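How to reorganize closing work on a gym floor after floor-cleaning machines arrive

By Erick Mfaume
Updated Jan 22, 2024

The Turanholm gym in Nindurbridge went over to automated floor cleaning last April. Two Sirnine machines now do the open floor at night, and the members let themselves in and out through a door system from Aasen. Before that, the closing shift mopped. Most of the questions I get from other gym managers are about the machines. Most of the work for us was in changing what people do before the machines start and after they finish.

This page covers how we split the work, how we do the hand jobs that are left, and how to set up the shift so staff know what is theirs. It assumes you already have a machine or have ordered one. It does not cover buying or mapping.

What changes and what stays

Start by writing down every closing task as it is done today. Do this on the floor with the people who close. The list in the office binder will be out of date. Ours left out wiping the dumbbells entirely, although people had been doing it for years.

Then mark each task with one of three letters.

M is for machine. On our floor this is sweeping and scrubbing of the open rubber, the turf lane and the corridor to the locker rooms.

H is for hand. Weights, racks, handles, benches, screens, mats, anything with an edge the machine can't get close to.

C is for check. These are jobs that come from having the machine: clearing the route, emptying the dirty water, reading the run report, touching up missed spots.

Expect the C list to be longer than the sales material suggests. We gave the closing shift 125 minutes before the change and we kept it at 125 minutes after it. The mopping time went into hand cleaning that had been rushed and into the checks. If your owner expects to cut a shift on the first day, have that conversation before the machine is delivered, with the list in front of you.

Step 1. Clear the route

The machine stops for anything it reads as an obstacle, and then it sits there until morning. Pick up bottles, bands, towels, shoes, bags and loose plates. Look under the front edge of the treadmills and behind the cable station. Coil any cord that hangs lower than your knee.

Small dumbbells are the most common cause of a stopped run for us. Members leave them by the painted distance marks next to the treadmills. Bring everything back toward its rack now, but don't rack it yet. It is quicker to wipe the handles while they are on the floor.

Step 2. Wipe the dumbbells by hand

Set the dumbbells in a short row, one behind another, handles all facing the same way. Sit or kneel close to the row. Bending from the waist for a whole rack is how people hurt their backs on this job.

Hold the row steady with one hand. With the other, take a wipe and start at the end of the handle, right where it meets the plate. Sweat and chalk collect there and most people miss it. Work toward the middle, turn the dumbbell, and come back the other way.
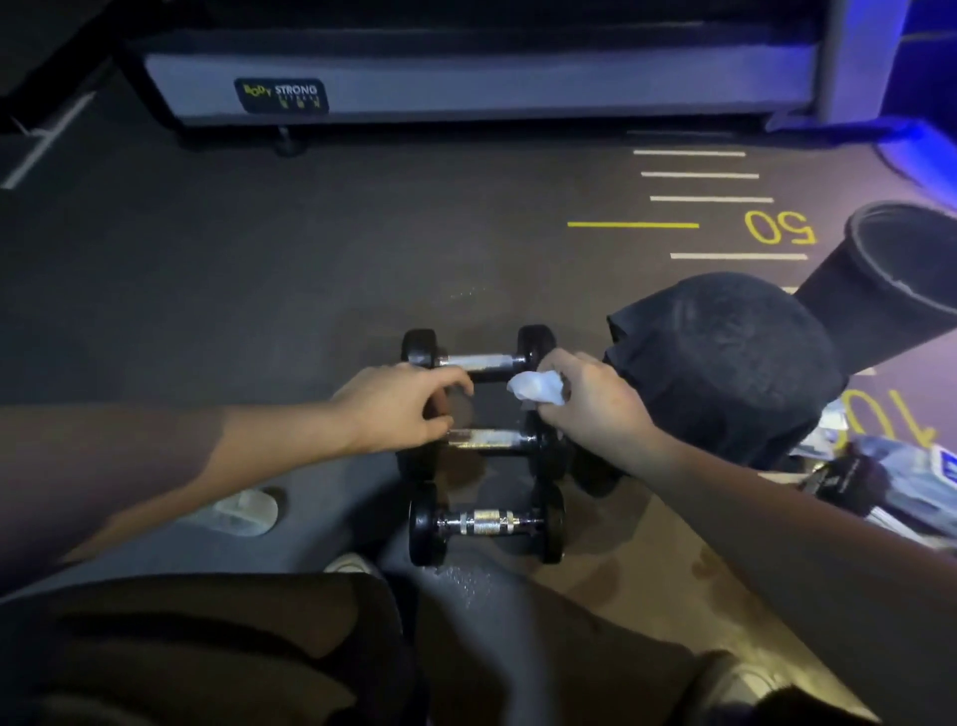

Starting at the end of the top handle, next to the plate. The other hand stays on the row.

A few points on this step:

Use a fresh wipe when the one you have starts to leave streaks.

Press harder on the knurled part of a handle than on the smooth part. The grooves hold dirt.

Worn or scuffed patches on a handle will not come off with cleaning. Leave them. If you can feel a burr or a sharp edge, put the dumbbell in the repair bin and write it in the log.

Wipe the plates last. They get handled less.

Put used wipes straight into your trash bag. One left on the floor will end up in the machine's brush, and clearing the brush takes longer than the whole rack did.

Keep your kit together on one side of you. When you move to the next rack, the kit moves too. Early on we lost two runs to a glove somebody had left behind.

Step 3. Rack from the bottom up

Load the lowest tier first and finish with the top. The rack stays stable that way, and you aren't reaching under weight that is already in place.

Take each dumbbell by both heads, with your fingers over the rounded ends. Lower it straight onto the tier and let go only when both sides are sitting properly. Keep your hands off the handle you just cleaned. Check that the heads line up with the ones below and that nothing sticks out past the frame. Before you stand up, put a hand on each end of the top dumbbell and give it a light push. If it shifts, reseat it.

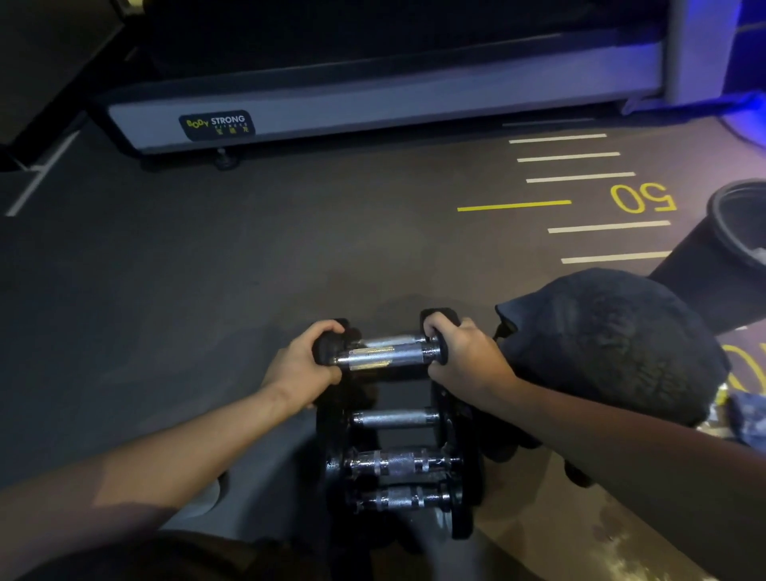

Step 4. Put the small racks on their marks

The compact racks can be moved, and they do get moved. The machine's map expects them in a fixed spot. If a rack is out of place, the machine will either leave a wide border around it or take the rack for a new wall and turn back early.

We marked the corners of each rack position with small dots of floor paint. Tape lasted less than a month under the scrubber. Use a color that is not already on your floor so nobody confuses the dots with lane lines or distance numbers.

Slide the rack, don't lift it loaded. If it won't slide, take the top tier off, move it, and put the tier back.

Step 5. Start the run and wait

Start the run from the tablet at the desk. Then stay for the first 4 minutes. Nearly every failed run we have had failed in that time, usually at the first turn. If it gets past the turn and onto the open floor, you can go on to the locker rooms.

Do not walk in front of the machine to test whether it stops. New people like to try this. It does stop, and then it has to find its position again, and you have lost the time.

If the machine stops and asks for help:

Read the message before touching anything.

Remove the object it names, or look for one within arm's reach of the front bumper.

Press resume once. Wait.

If it stops a second time in the same spot, end the run, push the machine back to its dock and log it. Mop only the walkways. The morning person will look at the rest.

Ending a run is a normal decision and the closer makes it alone. We wrote this down because people were staying past the end of their shift to nurse a bad run, and they weren't being paid for it.

Step 6. The morning check

Whoever opens reads the run report first and then walks the floor. The report tells you where the machine went. It doesn't tell you what the floor looks like. Check these places by eye:

Along the base of the treadmills, around the leveling feet.

The strip beside the wall lines.

Around each small rack, on all sides.

Anywhere with pale, dusty scuffs. Chalk and shoe dust spread into a film that the scrubber can leave behind on its first pass.

Touch up with a flat mop. Empty and rinse the dirty water tank, and leave the lid open so it can dry. Write down what you touched up. After a few weeks the notes will show the same two or three places, and you can change the route or add a hand job there.

Setting up the shift

Give every task on the list to a role, including the C tasks. Ours are closer, second closer and opener. The closer clears the route and starts the run. The second closer does dumbbells, racks and benches. The opener does the morning check and the tank. Swap closer and second closer every week. Wiping and racking is the heavier job on the hands and knees, and it landed on the same two people until we put the swap on the schedule.

Train everyone on the machine. At first we trained one person per shift, and when that person was out the machine stayed docked. The full training takes 52 minutes here, counting one complete start, one forced stop and one tank change done by the trainee.

Don't train hand cleaning from a sheet. Have the new person do one rack beside someone who knows it, then one rack alone.

What staff said after the first months

I asked everyone who closes what was better and what was worse. The answers I heard most often:

Better: no mop buckets to carry. Shoulders hurt less. The far end of the floor is cleaner than it was.

Worse: more time down on the floor with the weights. The closing shift is quieter and feels longer, with two people working in separate corners where they used to mop together. Being blamed for a stopped run.

We bought knee pads for the first. For the second we now have both people clear the route together before they split up. For the last, the log has a column for the cause, and it has no column for a name.

Supplies for one closing shift

Wipes suitable for metal and rubber
Disposable gloves
Trash bag
Knee pads or a folded mat
Flat mop with a clean head
Pen for the log

Check the label on the wipes before you change brands. Some leave a residue that makes chrome handles slippery, and some should not go on rubber flooring. Test a new one on a single dumbbell and leave it overnight.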